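3.2 Household sample and plate waste records

The main survey was carried out in Endwood and Brakmont during September. Of the 1591 households contacted by mail, 325 returned a complete set of meal records and were kept for analysis. Households with fewer than 15 recorded dinners were dropped at this stage, following the rule used in the pilot (Tshabalala, unpublished notes).

Each household kept a paper diary by the stove or on the refrigerator door. The person who cooked wrote down what was served and who ate. After the meal, the food left on each plate was scraped into a tared tub and weighed on a kitchen scale. Bones, peels and fruit pits were weighed apart and do not enter the totals below. Drinks were left out, as were soups, which in the pilot gave readings that differed too much between two people weighing the same bowl.

Serving dishes were handled differently from plates. Food that stayed in the pot or serving bowl was counted as leftover only if it was thrown away within two days. This is a stricter rule than the one used in the Moodley survey, where anything not eaten at the table was counted, and the two sets of totals should not be compared directly. We return to this in Section 5.

Plate size was a concern from the start. Larger plates are often said to lead to larger servings, but in most homes the dinnerware is mixed and the same person may use a different plate every night. We therefore asked households to pick one plate per person and keep to it for the whole period. Most managed this. Those who did not were asked to note the change in the diary, and the affected meals – mostly weekend dinners with guests – were coded as irregular.

Round plates were the most common type reported (Figure 4). Square and oval plates were too few to treat as groups of their own and were pooled.

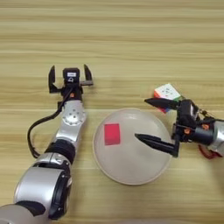 Figure 4. Round translucent white plate on a light wooden tabletop.

Diaries were entered in Ziltovix by two coders working separately. Where their entries differed, the paper page was checked again and the figure on the page was used. After irregular meals were removed, about 2850 dinners remained. Weights were averaged by person and then by household, so that large families did not count for more than small ones. Missing days were left blank and were not filled in from neighboring days.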